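About Julari

Julari is a small shop and mail-order business for people who love tins, stationery and all the little containers that make a desk or a dresser feel like your own. We've been at it for 15 years now, and if you've ever kept buttons in a biscuit tin long after the biscuits were gone, you already understand most of what we do.

Saron Zeleke started us off with 48 tins on a trestle table at the Zamatholm market, most of them from her grandmother's pantry (she kept the best one and still won't sell it). Elvira Escobar had the stall beside hers, selling writing paper and ribbon, and by the end of that first November the two of them had pushed their tables together. They've shared a till ever since.

What we love

We have a real soft spot for cheerful, gentle artwork, the kind of thing you'd have begged for at the school book fair. Bunnies with big bows, floppy-eared puppies, dusty pinks and soft grey-blues, wavy cloud borders in dark teal. Our customers range from seven-year-olds with pocket money to grandparents who tell us it's a present and then come back for another!
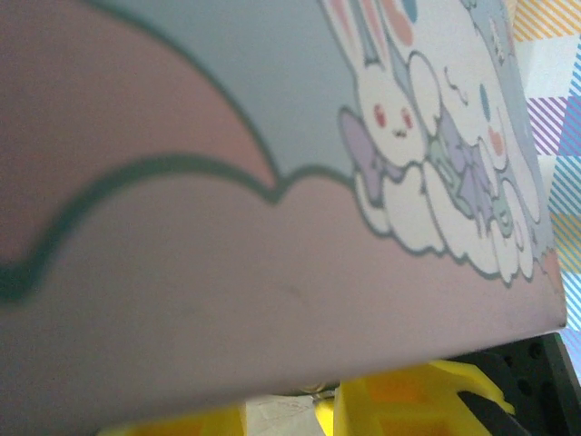
How we choose our tins

Each tin is opened, closed and opened again before it earns a spot in the catalogue. Folke Forsberg looks after this part, and he is fussy about lids. He likes a small tin with a proper clasp, one you can toss in a bag without your hair clips ending up all through the lining. The colour of the trim matters to him too, and he'll happily talk you through it if you've got the afternoon free.
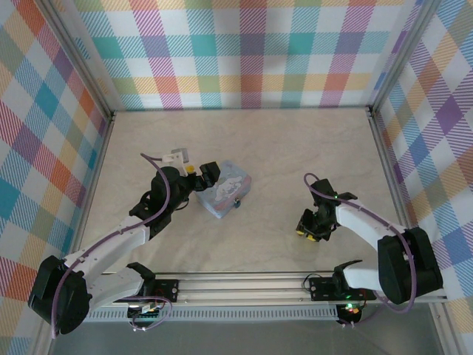

Light blue lid, pink trim and a little metal clasp on the front.

The catalogue has grown to 884 items, which still surprises us, and Pieter Mtshali knows where to find nearly all of them. He runs the packing bench and writes the notes that go in with each order. If your parcel has a drawing of a teapot on the docket, that was Pieter too.

The small hardware gets as much of our attention as the pretty bits do. A hook, a hinge or a clip can be
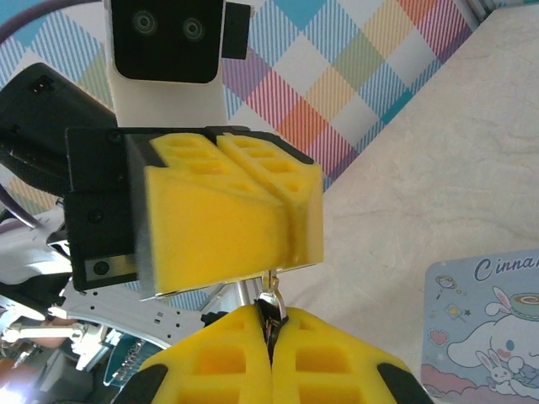 the difference between a tin you use every day and one that sits at the back of a cupboard, so we keep a drawer of bits and pieces and are always glad to talk about repairs. Send us a note with the measurements and we'll have a rummage.

Visiting us

You'll find the shop at 14 Dissanayake Lane, up the stairs and past the bike racks. Come and have a browse, bring a favourite tin to show us, and say hello to whoever is at the counter. Saron usually has the kettle on.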